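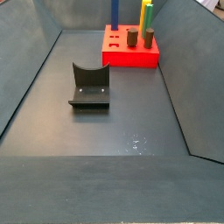

Tharushi Gunawardena

My workshop drawers at Trevcombe were a rattly mess for years, so this July I finally lined the lot of them, and I reckon you could do yours in an arvo with a cuppa on the go.

Grab some wool felt (I like the dense stuff, but the cheap stuff from the craft shop is fine too), a tub of PVA glue, a metal ruler and a really sharp knife. Pull the drawer right out and give it a good vacuum, corners included. Mine had 31 years of sawdust in them, no kidding!

Measure the bottom in two spots, front and back, as old drawers are hardly ever square. One of mine was 944 mm at the front and a fair bit less at the back. Cut your felt a whisker oversize, then brush the glue on the timber, never on the felt, or it soaks through and dries crunchy.

Lay it from the back and smooth it forward with your palm. Leave it overnight under a few heavy books, then trim the edges with a fresh blade. If you get a bubble, prick it with a pin and press it down. I do the sides last, if I can be bothered.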